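Can It Do the Dishes Yet? A Small Gallery of Chores

I started keeping this page in February, after my third argument with my brother-in-law about whether a machine will be folding my towels before I retire. He says yes, easily. I say I've seen what happens when you ask one to pick up a sock. So now I collect chores, and I write down what I think of them, and people send me mail telling me I'm wrong (keep it coming, I love it!).

The rule here is simple. I take a job that I do at home, or that somebody does in a shop or a back room, and I ask how close an arm and a gripper can get to doing it without a person hovering nearby. Some of it is real hardware, some of it is simulated, and I care about both. The notes are mine. I'm not an engineer. I ran the kitchen of a small lunch place called Nolturau for a good many years, and I've lifted a lot of pots.

Moving a pot

People laugh when I put this near the top, since a toddler can do it. But think about what your hands are up to when you move a pot across a counter. You grab two handles if there are two, you guess the weight before you lift, you change your mind a little on the way up when the guess was off, and you steer around whatever your family left lying out. I've done it half asleep at five in the morning with a phone under my chin.

A two-fingered gripper gets one pinch. Where should it go? The rim is thin, which is nice for pinching, but now all the weight hangs off one spot and a full pot is going to want to tip. The handles are made for hands, and loop handles especially are awkward for a straight pair of fingers coming down from above. Anil Kandasamy, who used to wash dishes for me and now works on this stuff for a living, told me that he'd take an empty pot by the rim every time and a full one not at all.
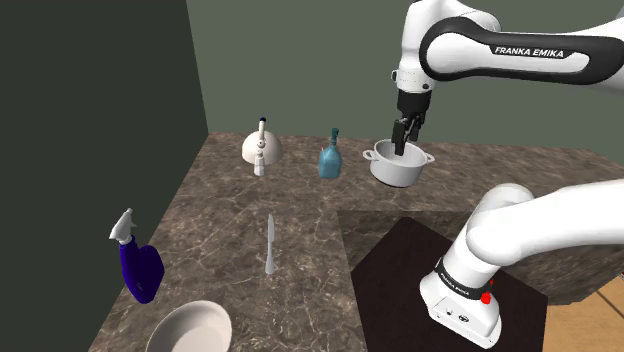
My own feeling is that an empty pot is fair game today and soup is a whole other question. Soup moves! You stop and it keeps going. I once carried a stockpot of lentils across a floor somebody had just mopped, and I would not hand that job to anything that can't feel its own feet.

Then there's the crowd on the counter. Bottles are the worst of it, tall and skinny and happy to fall over if a sleeve brushes them. An arm has a very big sleeve. The fingers may be right where they should be while the elbow is swinging out someplace you forgot about, and I hear that a lot of the work goes into exactly that, keeping the rest of the arm out of trouble while the business end does its thing.

My verdict on pots: close. Give me an empty one and a clear place to set it down and I'd leave the room.

Why so much practice happens on a computer

I got a bunch of mail on this one. A reader named Inna Polishchuk wrote in to ask why anybody would bother with a pretend kitchen when there are so many dirty real ones around, and she offered hers. I passed the question to Anil and he said his group ran 2000 tries at a single pick-and-place job in simulation before they let the real arm anywhere near a dish. You can't do that with real dishes. You'd need a new cupboard by lunch.

The catch is that simulated stuff is clean. There's no ring of dried oatmeal, no grease on the handle, no wet sponge stuck to the underside. My kitchens were never like that for longer than ten minutes. So when a program gets good in the pretend room, I get excited, and then I want to see it meet my frying pan.

Wiping down

Of everything on my list this is the one I'd pay for tomorrow. Spray, wipe, move the things, wipe under the things, put them back. The wiping part seems pretty far along – going back and forth over a flat surface is about as machine-friendly as housework gets. The spraying is harder than you'd think, as you have to hold the bottle and squeeze the trigger with the same hand, and two stiff fingers don't do both very well. Chiyo Yoshida, who cleans offices at night and has opinions, says to skip the trigger and give it a damp cloth to start with. Sensible!

Moving the things is where it slows down. Every object is a new little puzzle, and a counter is full of them. Verdict: flat and empty, yes. My counter, no.

Flatware

Knives and forks are mean. They're thin and shiny, and lying flat there's hardly any edge to get under. I pick one up by sliding a fingernail beneath it, and I had never once noticed I do that until I started this page. Sorting a drawer of the stuff out of a wet rack is a job I'd put years away, though Vimala Thampi (she manages the dish room at a hotel called the Iyengar) disagrees with me. She'd be happy with a machine that only got the spoons right and left the rest for her crew. She goes through 70 racks on a busy evening, so I suppose I'd be happy with that too.

Stocking a shelf

For the shop-floor folks. Sivaprasad Salian runs a corner grocery and sent me a long, funny letter on this. His point was that boxes are easy and everything that isn't a box is trouble: bags of rice slump, bottles tip, and anything in a pouch does whatever it wants. He tried out a little shelf helper called the Starnurari over the winter and kept a tally. It placed 53 cans in an hour with him watching, which he can beat while talking on the phone. But it didn't complain about the cold by the door, he says, and he'd have it back for canned goods only.

Verdict: cans, sure. Chips, please no.

What's next

I've got towels half written, and it's going to be long, because I have feelings about towels. After that, making a bed, and then unloading groceries, which Inna asked for and which I think may be the hardest chore in the house (eggs at the bottom, always). The folks who make the Tomau arm have said I can come by and try to load a dishwasher with it, so I'm saving up my weirdest mugs for the trip.

If you do a chore for a living and you think I've got it wrong, write to me. Tell me where your hands go first. That's the part I always want to know.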